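Mottram Shared Workshop
Building a Hand-Held Gripper, Handout 4: Linkage and Cloth Trials
Notes by Imogen Greenwood

By now your linkage should open and close without play. If one finger lags, loosen the pivot screws a quarter turn, square the fingers against a flat edge, and tighten again. Wayne Furnival has the spare screws.

Pads come next. Trim each one to the finger plate and glue it to the inner face only. Leave it clamped for 15 minutes.
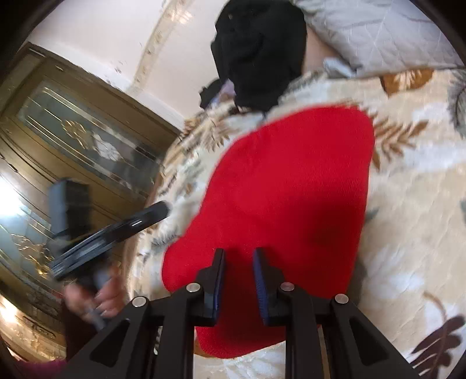

For the first trials use knitted fabric on a soft surface. Knits stretch, so a weak grip shows up early. Come down with the fingers open, press lightly, close, and wait a second before lifting. Write down every try, including the misses.

A hem or ribbed edge is the easiest place to start. The middle of a flat piece is harder, and the pads need to gather a small fold first. If you pick up the blanket along with the garment, you pressed too deep.
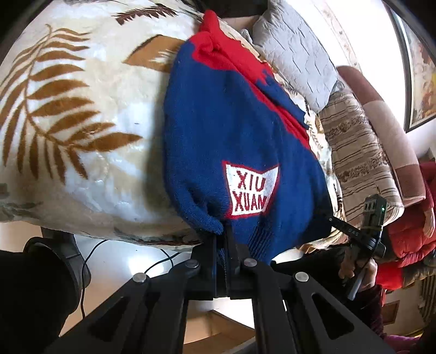 Keep cables clear of your feet and route them away from the arms of the linkage. Check that the camera mount has not shifted between sets.

Log your tries under your own name. The February group logged 1239 in total, and Precious Ngcobo has their sheets if you want to compare.

For next time: bring the finished gripper, your log, and one garment with a thicker hem.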